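Changes to the household recycling and reuse service from December

Residents of Havwood and Burnach will receive a revised collection calendar with this issue of the newsletter. The calendar replaces the one issued in the spring, which should now be discarded. The main changes concern the collection of glass, the opening hours of the Doležal Road reuse centre and the arrangements for items that are too good to throw away but too small for the furniture service.

Glass will be collected every 4 weeks from all addresses in both districts. Burnach has until now been served on a different cycle from Havwood, a difference dating from the period when the two districts had separate contractors. Bottles and jars should be rinsed and placed in the green box with lids removed. Window glass, mirrors and heatproof cookware are not accepted in the green box. They melt at a different temperature from bottle glass, and a small quantity is enough for a full load to be refused at the sorting plant. In the past year 62 loads were refused for this or similar reasons, and the cost of each was met from the general services budget.

Flats with shared bins are not affected by the change of cycle. Managing agents have been written to separately. Any agent who has not received the letter should contact the Services Office before the end of the month.

The Doležal Road reuse centre will open at 8.30 am and close at 4 pm throughout the winter. The earlier closing time applies to the yard and the indoor shop alike. Vehicles arriving after 3.45 pm may be turned away if the yard is full. The upper gate will remain closed while the retaining wall is repaired, and all vehicles should enter from Luvotton Lane. Pedestrians and cyclists may continue to use the side entrance beside the weighbridge.

Residents bringing electrical goods are reminded that plugs and leads must be left attached. Each item is tested before it is offered for sale, and those without a lead cannot be tested on site. Fridges and freezers should be empty. Gas heaters are no longer accepted and should be returned to the supplier.

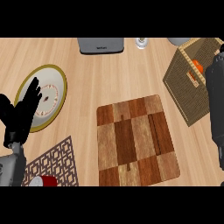

The small household goods scheme, which was tried last winter in Havwood only, will be extended to Burnach. Under the scheme a household may put out one box of usable goods with each glass collection, clearly marked REUSE on two sides. A total of 200 households took part in the trial, and 124 of them did so more than once. Kitchen articles made up the greater part of what was received, and there is steady demand for them from families setting up a new home. A single round patterned plate is as welcome as a full dinner service, as odd pieces of tableware are sorted by colour and size and sold together. Plates and bowls should be free of chips and wrapped in newspaper. Knives should be taken to the reuse centre in person and handed to a member of staff.

Boxes should weigh no more than one person can lift with ease. They will not be returned. Goods that prove unsuitable for sale will be recycled where possible, and the Services Office regrets that it cannot trace or give back articles put out by mistake.

Income from the shop is used to meet the running costs of the centre. Any surplus is passed to the Burnach and Havwood Household Fund, which makes small grants towards bedding, cookers and floor coverings. Applications to the fund may be made at any time of year through the district offices or by post. Applicants do not need to have lived in the area for a minimum period.

Questions about the new calendar, missed collections or replacement green boxes should be addressed to Kristýna Baláž, Household Services Manager, at the Havwood district office. Large-print copies of the calendar are available on request from the same office and from both public libraries.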